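Can a machine clear a table yet?
Forum > Home and Shop > Automation

hobbslane
My sister-in-law runs a small lunch place in Clesincombe and asked me if she should hold off hiring a second dish person because "the robots are almost here." I said no. My brother says I'm behind the times. What do people think, for real chores, today?

tin_kettle
You were right. I work at Trindmont on the packing side and we have 7 arms on the floor. They are great at the one thing they were set up for. Move the bin and somebody has to walk over.

marrowfat
That's an old style of arm, though. The newer ones learn from people steering them through the job, and they cope with things being moved a little. I spend my Sundays on a two-arm bench setup and dishes are what I work on most. Plates, cups, a couple of trays, sort them out.
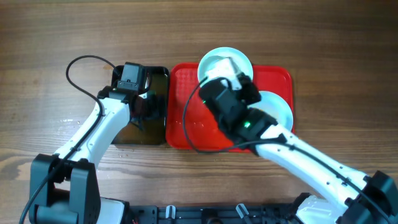
Cups are the easy part for me. A cup has sides you can close on. A plate lying flat gives you only the rim, and if the fingers come down a hair too low they push it along the tray. My last batch was 200 tries at moving a cup, and I was happy with it. I would not show anybody my plate numbers.

tin_kettle
So you agree with me.

marrowfat
Partly. You said they can't handle change. I'm saying they can handle some. Speed is the bigger problem. It takes me 10 seconds to clear a tray by hand and the arms are still lining up on the first cup.

quillback
Speed doesn't matter at home. If it takes all night to put the dishes away, fine, I'm asleep. What matters is breakage — one broken glass in the drawer and my wife would have it out on the curb.

hobbslane
It matters at noon in a restaurant. She gets trays back with napkins, half a sandwich and forks stuck to things.

quillback
Fair. I was talking about houses.

oldbelt_sander
Bhatt put in a machine at our shop that loads blanks into the press. Ten years ago that was a person's whole day. It does the work yet nobody calls it a robot. A dishwasher is the same. I think the question is framed wrong.

tin_kettle
A dishwasher doesn't load itself, and loading is the chore.

hobbslane
She's hiring. Thanks all.

14 replies · 10 likes · 3 shares

Related threads
Imeria floor mop stops at every rug
Best gripper pads for smooth plastic
Used shop arm, what to check before buying
Does anyone's laundry folder still work?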